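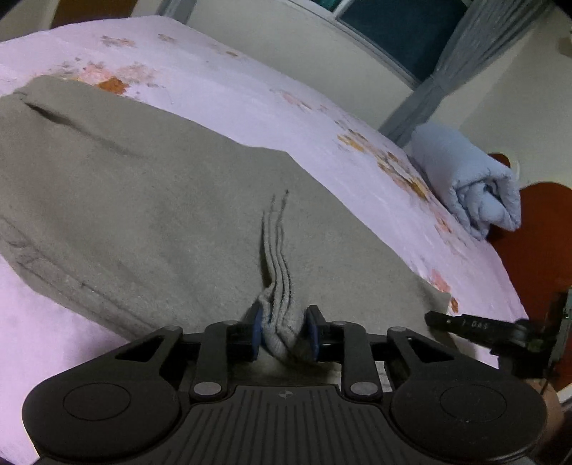
Fig. 2.1 A fold pinched up in soft gray cloth.

Chapter 2
Before You Cut: Getting to Know Your Fabric

I ruined my first quilt before I sewed a single stitch of it. I'd bought a pile of cotton prints from a shop in Itville, carried them home like treasure, and cut the whole lot that same evening at the kitchen table. Half of the squares had stretched on the diagonal by the time I got them to the machine, and the red one bled all over its neighbors the first time I washed the finished top. I still have it. The dog sleeps on it.

So this chapter has no sewing in it at all, and I know some of you are going to be tempted to skip ahead to Chapter 3 where the piecing starts. Please don't! Give me an evening with a few scraps and an iron, and you'll save yourself a lot of unpicking later on.

We're going to begin with grain. Woven fabric is made of threads running in two directions. The lengthwise threads (the warp) run parallel to the selvage, that tightly woven strip down each side of the cloth. The crosswise threads (the weft) go over and under them from one selvage to the other. Tug a piece of quilting cotton along the warp and it hardly gives. Tug it along the weft and you'll feel a little movement. Now take hold of two opposite corners and pull - whoosh, off it goes. You're pulling on the bias, and any patch with a bias edge needs gentle handling until it's safely stitched to something else.

Knits and fleeces play by different rules, because they're made from loops. They can be lovely on the back of a quilt, and I've used fleece for plenty of baby blankets, but I wouldn't start there. We'll come back to them once you've got a cotton top or two behind you.

The second thing is washing. People will argue about this until the tea goes cold. My teacher, Raluca Surdu, washed every piece of fabric the minute it came through her door, and she taught all of us to do the same. I've softened on it over the years. If everything in the quilt is cotton from the same maker, I'll often leave it unwashed, and I rather like the crinkle you get after the first laundering. But strong reds, deep blues and anything hand-dyed go in the wash first, every time, with a scrap of white cotton alongside to show me whether the color is running.

Third, pressing. Pressing isn't ironing! Put the iron down, lift it up, move it along. If you slide it back and forth you push the threads out of line, and there goes your grain again.

By the end of this chapter you should be able to:

find the straight grain on a piece with no selvage left
test a fabric for color bleed
press a seam without stretching it
fold and square up a length of cotton ready for the cutter

For the practice pieces you'll need a half yard of plain cotton, a scrap of something dark, an iron, a ruler and a bowl of warm water. A pencil is handy too, for marking which way the warp runs (I put a small arrow on the wrong side of every scrap I own).

2.1 Finding the Grain

Take your plain cotton and look for the selvage first. If the shop left it on, your job is easy, and you can draw your arrow parallel to it right away. If it's gone, hold the cloth by two opposite edges and give it a short, sharp snap. Then turn it and do the same the other way. One direction will make a crisper sound than the other, and that's usually your warp.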